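3.2 Study setting and equipment

The study was carried out in the public libraries of Trirncombe, a town with one central library and three neighborhood branches. All of the branches lend books, run a homework hour in the late afternoon, and keep a room of desktop computers that anyone with a library card can use. We chose the town because its branches share a single booking system, called Druditz, which had already been in use for several years when our work began in May.

Druditz lets a patron reserve a computer for one hour, with one extension if no other person is waiting. Each reservation is stored with a start time, an end time, and the branch. It does not store what the patron does during the session. For that reason, the main source of data on use was a short paper survey left beside each keyboard.

The desktop computers were older tower models. Faults in this kind of machine usually come down to a few parts: the power supply, the drives, or the memory.
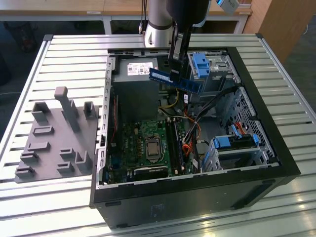 3.3 Sample

We collected 168 completed surveys over the study period. Patrons under 16 were not asked to take part. Staff did not hand out the forms or collect them, and the return box stood by the exit of each branch. A patron could fill out the form more than once, on different visits, and we had no way to link the forms of a single person. The unit of analysis is therefore the visit.

The survey had 4 questions. The first asked for the main reason for the visit, the second whether the patron had a working computer at home, the third how long the patron had waited for a seat, and the fourth whether the task had been finished. A blank space at the bottom invited comments. Forms were available in English, Spanish, and Turkish. The Turkish version was prepared with help from Çınar, a local language center that also runs evening classes in the central library.

We also drew 3,000 reservation records from Druditz. These were used to check whether the waiting times given on the forms were in line with the gaps between bookings.
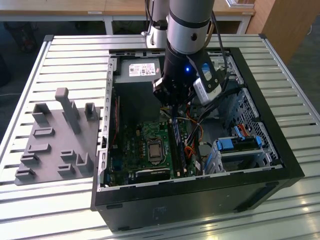 Records with no end time were dropped, as were bookings made by staff for training. Sessions that ended within five minutes were kept but coded separately, because a short session can mean either a quick task or a computer that would not start. The two cases cannot be told apart from the booking data alone. Comments on the survey forms were read by 2 coders working separately, and differences were settled by discussion.

Lost sessions matter more in a small branch than in a large one. Where a room has only a handful of seats, one computer out of service pushes bookings into the evening, when demand is already high. Several comments raised this point, and some patrons wrote that they had walked to another branch. We recorded such comments under the heading "equipment" along with remarks on slow start-up and frozen screens.

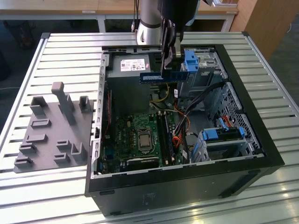
Figure 3. Open desktop tower with a memory module held above the memory slots.

Repairs in Trirncombe are handled under a service contract with Revon. The contract sets a response time for each branch but does not set a limit on how long a repair may take. We did not have access to the repair logs, so time out of service was estimated from stretches in which a computer had no bookings during open hours. This measure will miss short faults and may count a quiet morning as a fault. We return to this problem in Section 5. 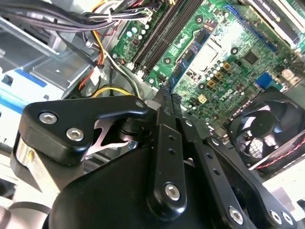 3.4 Coding of visit purpose

Answers to the first question were sorted into six groups: job search, government forms, school work, personal messages, printing, and other. Where a patron gave more than one reason, the first one written was used. Printing was kept as its own group at the request of branch staff, who wanted to know how many visits were made for that purpose alone.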